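Forum > Paper crafts > Tissue pom-poms for the October fair, what worked?

fernhollow
Made 103 tissue flowers for the Usincombe fair and loved every minute! Fold less than you think – six sheets, tops.
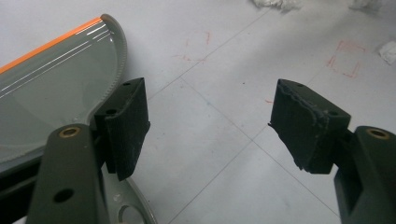
Wire beats thread for the middles, and Fitside's thin wire bends so easily.

paperjay
Six? No way, they go flat. I use 12 and fluff from the center. 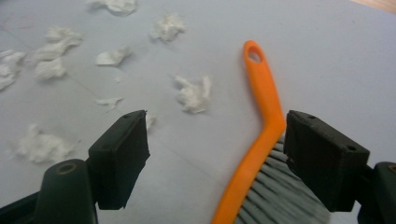

Re: Six sheets or twelve
fernhollow
Twelve tore on me every time. What brand?

paperjay
Egan, the 25 pack. So soft!

mossbucket
Team six here. Scraps get saved for papier-mâché. 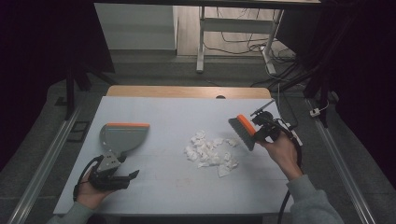

Tissue scraps, brush and dustpan

Ornau glue is great for that, a bit pricey though.

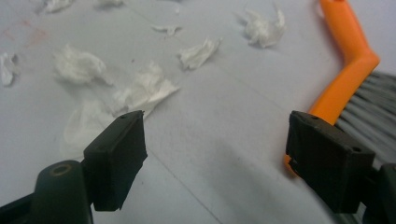 Re: Glue
paperjay
Flour paste! Cheap and it dries hard. Still say twelve.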